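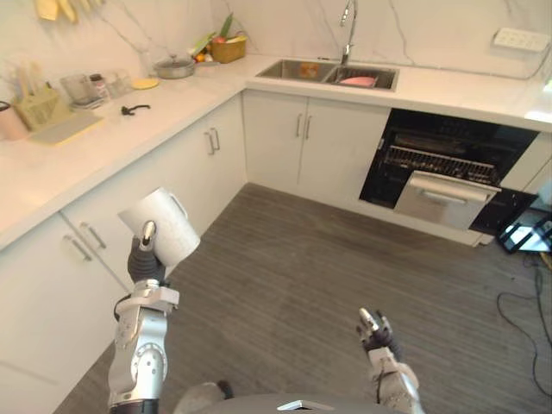 4 Wahrnehmung und Greifplanung einrichten

Gilt für Nellutard ab der Fassung vom 2.3.24. Ältere Installationen bitte erst nach Kapitel 2 aktualisieren, die Parameterdateien sind nicht kompatibel.

Dieses Kapitel führt durch die Einrichtung der drei Module, die beim Einräumen einer Spülmaschine zusammenarbeiten müssen: Plilia (Wahrnehmung), Harahap (Bewegungsplanung) und Fludidell (Regelung der Arme und Hände). Das Datenblatt von Plilia spricht von 97 Prozent erkannten Gefäßen. Wir haben keine Küche gefunden, in der wir diesen Wert ohne Nacharbeit unterschreiben würden. Planen Sie für die Schritte unten einen halben Arbeitstag ein und glauben Sie der grünen Statusanzeige erst, wenn auch die Protokolle dazu passen.

4.1 Voraussetzungen

Kopfkamera und beide Handgelenke kalibriert (Kapitel 3).
Not-Halt geprüft und für die bedienende Person jederzeit erreichbar.
Lizenzdatei für Harahap im Verzeichnis der Steuerung abgelegt.
Kabel außerhalb des Schwenkbereichs der Arme und außerhalb der Standfläche verlegt.

VORSICHT: Während der Schritte 4.2 bis 4.4 darf sich niemand im Arbeitsraum der Arme aufhalten. Die Kollisionsprüfung in Harahap kennt nur, was Plilia gemeldet hat. Eine Person, die nach dem letzten Abgleich dazukommt, existiert für den Planer nicht.

4.2 Szene erfassen

1. Spülmaschine öffnen und den Korb herausziehen, den Sie beladen wollen.
2. In Plilia das Profil »Küche, unbekannt« laden. Das Profil »Küche, Standard« klingt passender, setzt aber Schrankmaße voraus, die wir bisher selten angetroffen haben.
3. Kopf nach unten neigen, bis Korb und Vorderkante der Arbeitsplatte im Kamerabild liegen.
4. »Szene erfassen« wählen und abwarten, bis die Punktwolke steht. Zielwert sind mindestens 2.500 gültige Punkte auf der Korbfläche.
5. Liegt der Wert darunter, Kopf leicht drehen und Schritt 4 wiederholen. Den Schwellwert bitte nicht herabsetzen. Die Meldung verschwindet dann zwar, die Lücken im Korbmodell bleiben.

Hinweis: Blanker Edelstahl und Glas liefern mit Tiefenkameras unzuverlässige Werte. Plilia füllt fehlende Stellen durch Interpolation und stellt sie in derselben Farbe dar wie gemessene. Schalten Sie unter »Ansicht« die Option »Nur Messwerte« ein, bevor Sie ein Korbmodell freigeben. Warum sie ab Werk ausgeschaltet ist, konnte uns der Hersteller des Moduls nicht schlüssig erklären.

4.3 Griff und Ablagepose festlegen

1. In Harahap die Aufgabe »Gefäß in Korb« anlegen.
2. Hand wählen. Die Einstellung »Automatisch« entscheidet allein nach der kürzesten Bahn und prüft nicht, ob der Unterarm dabei über die offene Tür geführt wird. Für die Ersteinrichtung deshalb »Rechts« oder »Links« fest eintragen.
3. Griffart auf »Seitlich, Wandung« stellen.
4. Unter »Öffnung« die gewünschte Richtung für die Ablage eintragen. Bei Bechern ist das »Unten«.
5. Simulation starten und die Bahn mindestens einmal in Zeitlupe ansehen.
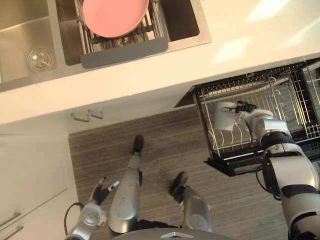 Die Orientierung des Gefäßes ist der Parameter, der bei der Inbetriebnahme am häufigsten Ärger macht. Harahap plant in zwei Abschnitten: Anfahrt über den Korb, danach Drehung in die Ablagepose. Zwischen beiden liegt ein Haltepunkt, an dem Sie eingreifen können. Am Haltepunkt sollte die Lage in der Simulation mit dem übereinstimmen, was Sie vor sich haben. Hier hält die rechte Hand den weißen Becher seitlich über den Zinken, die Öffnung zeigt nach links und leicht nach oben. Für eine Ablage mit der Öffnung nach unten muss aus dieser Lage noch gedreht werden. Zeigt die Simulation an derselben Stelle bereits »Ablagepose erreicht«, stimmt die geschätzte Achse des Gefäßes nicht, und Sie brechen ab.

6. Am Haltepunkt geschätzte und tatsächliche Achse vergleichen. Zulässige Abweichung: 5 Grad.
7. Bei größerer Abweichung die Aufgabe abbrechen, Becher von Hand entnehmen und ab 4.2 neu beginnen. Die Funktion »Achse nachführen« löst das Problem nach unserer Erfahrung nur bei Gefäßen mit gut sichtbarem Henkel.
8. Erst wenn die Achse stimmt, »Ablage freigeben«.

ACHTUNG: Die Freigabe gilt für den gesamten Rest der Aufgabe und nicht nur für den nächsten Abschnitt. Die Beschriftung der Schaltfläche lässt anderes vermuten.

4.4 Regelung abstimmen

1. In Fludidell den Modus »Nachgiebig« für Handgelenk und Finger aktivieren.
2. Zykluszeit der Greifüberwachung prüfen. Voreingestellt sind rund 300 Millisekunden, für Keramik ist uns das zu träge. Den kleinsten Wert eintragen, den Ihre Steuerung ohne Warnung annimmt.
3. Mit einem Kunststoffbecher testen. Porzellan erst verwenden, wenn mehrere Abläufe hintereinander ohne Eingriff durchgelaufen sind.
4. Protokoll sichern. Fludidell überschreibt es beim nächsten Start ohne Rückfrage.

Hinweis: Das Feld »Griffgüte« im Protokoll ist ein Modellwert und keine Messung. Hohe Werte traten bei unseren Versuchen auch dann auf, wenn das Gefäß schon aus der Hand gerutscht war. Verlassen Sie sich auf Motorstrom und Fingerstellung.

4.5 Wenn etwas nicht stimmt

»Korb nicht gefunden«: Der Korb ist meist nicht weit genug ausgezogen. Türstellung prüfen, neu erfassen.

»Keine Bahn«: Zuerst die Position des Standfußes prüfen, dann den Sicherheitsabstand. Wer den Abstand zuerst verkleinert, bekommt zwar eine Bahn, aber oft eine knapp an der Arbeitsplatte entlang.

»Objekt doppelt«: Plilia hat denselben Becher aus zwei Kopfstellungen als zwei Gefäße gespeichert. Älteren Eintrag löschen. Automatisches Zusammenführen bleibt aus, bis der Fehler behoben ist; eine Korrektur ist für Juli angekündigt.

Rückfragen zu diesem Kapitel und Protokolle abgebrochener Abläufe bitte an Angeliki Tsolakis, Technische Dokumentation. Immer die vollständige Datei mitschicken, Bildschirmfotos der Statusanzeige reichen für eine Auswertung nicht aus.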